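Bargain diary writers wanted: come shop the sales with us (and tell us the truth about it)

Hi! I'm Teodora Lazarević, and I run the style pages at Zurano, the little celebrity fashion and shopping site that my best friend talked me into starting on her couch. We cover what famous people wear, where they got it, and whether the rest of us can find something close for less than a month's rent. I'm looking for readers to join our next round of bargain diaries, and I'm also hiring one part-time writer to help me pull the whole thing together. Both calls are on this page, so scroll down to the one you're after.

First, the diaries. The idea is simple. You pick one celebrity look from our list, we give you a budget, and you go out and put together your own version over two weeks. You write down what you tried on, what you put back, what the sales clerk said, what fell apart in the wash. We run it more or less as you wrote it (I fix commas and take out the swearing, most of it anyway).

We've had 1,451 readers sign up for the diary newsletter, and the thing they write in about most is the fitting room stuff. They don't want to hear that a blazer is "a must." They want to know if you could lift your arms in it!

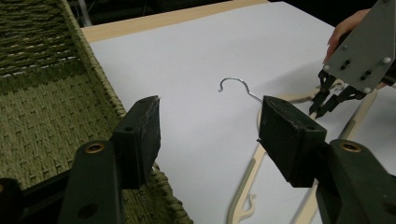
Volkan Güler wrote to me that he'd followed every diary last time and thought we were way too easy on the shoes. He said he'd bought the red-carpet loafer dupes on our say-so and had blisters by lunch, and could we please get somebody with wide feet on the panel. Fair point, Volkan. So this time I'm holding at least two spots for people with hard-to-fit feet, and if that's you, say so in the first line of your email and you'll go to the top of my pile.

Who I'm looking for: regular shoppers, any age over 18, any size, anywhere in the US. You don't need a following. I'd kind of prefer you didn't have one, because people who post for a living tend to write like the back of a shampoo bottle. Men, please apply. We got hardly any last round and the suits diary was the most read thing on the site for a week.

What you get: a shopping budget of $69 per look, which you keep the results of, plus a flat fee for each diary we publish. You'll do 2 looks. I know $69 doesn't sound like a lot when the original jacket costs more than my car, but that's the fun of it, and our last group did amazing things at thrift stores and on clearance racks. One woman got a whole airport outfit, sunglasses and all, and came home with change.

A few rules. No fakes – I don't care how good the logo looks. No buying, wearing and returning. Keep your receipts, since my bookkeeper will ask me and then I'll ask you. And if you hate the outfit, write that. A diary where everything is gorgeous goes straight in the trash.

Looks on the list so far include an all-cream winter coat outfit, a denim-on-denim thing that everybody's mother seems to love, a black slip dress with a big cardigan, and one very loud award show suit. I'll send the full list with names once you're in.
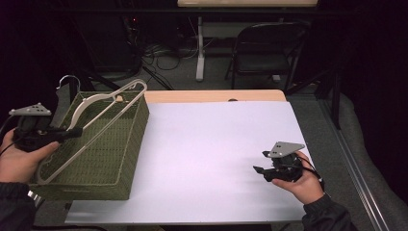
CHICAGO, August – Part-time style and shopping writer, Zurano

Okay, now the job. I need one person for 29 hours a week, starting as soon as the right person turns up. You'd be working with me at our office, which is two rooms over a dry cleaner, with the option of working from home on mornings when you've been up late covering a premiere. The windows stick and the coffee is good.

Day to day, you'd write three or four short pieces on what people wore and where they wore it, edit the reader diaries as they come in, and answer the diarists when they email at 11 p.m. from a parking lot asking if a belt counts toward the budget. (It does. Belts always count.) You'd also look after our price checks. We say what things cost, and we get it right, so somebody has to call the store.

I'd love it if you've written for a news site, a local paper or even a really good blog. You should be quick, and you should be able to tell a trench from a duster without looking it up. You should also be kind. We write about clothes here, and we leave people's weight, faces and divorces alone. I turn down stories over this pretty often and I'd want you to be comfortable doing the same.

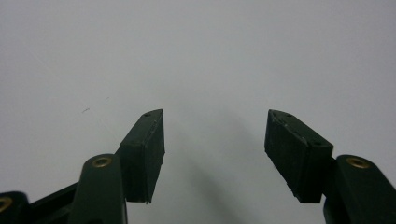 It also helps a lot if you can handle award season, when the photos land late and everybody wants the story up before breakfast. I split those nights evenly, and whoever takes the late one gets the next morning off. Pay is hourly, paid every two weeks, and I'll give you the number in my first reply so you don't waste an interview finding out.

How to apply for the job: send me three things you've written (links are fine) and one paragraph about the best bargain you ever found. No cover letter. Put "Writer" in the subject line.

How to apply for the diaries: send me your first name, your state, your usual sizes, and a few sentences about the last thing you bought and regretted. Put "Diary" in the subject line. You can apply for both, just send two emails so I don't lose one.

I read everything myself, and I'll write back either way, though it may take me a couple of weeks. Applications for both close at 5 p.m. Central on the last day of August.

Teodora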